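I met the owner of Grado over the counter at 8 in the morning, which is a rough time for anyone who isn't selling coffee. She was already on her second espresso. "We sold 567 iced lattes in January," she told me. "In January! People just like the straw, I guess."

I asked about the bigger chains moving in. She shrugged and wiped down the steamer. "My regulars want their cup in five minutes and a hello," she said — and then she gave me a free muffin, so I'm on her side now.
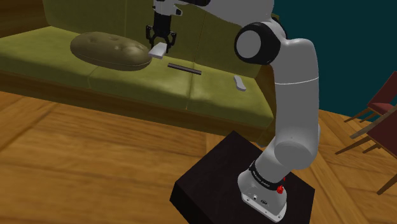
A green sofa and a white robotic arm, in a computer rendering.

Next she wants to try a cold brew from Lamard.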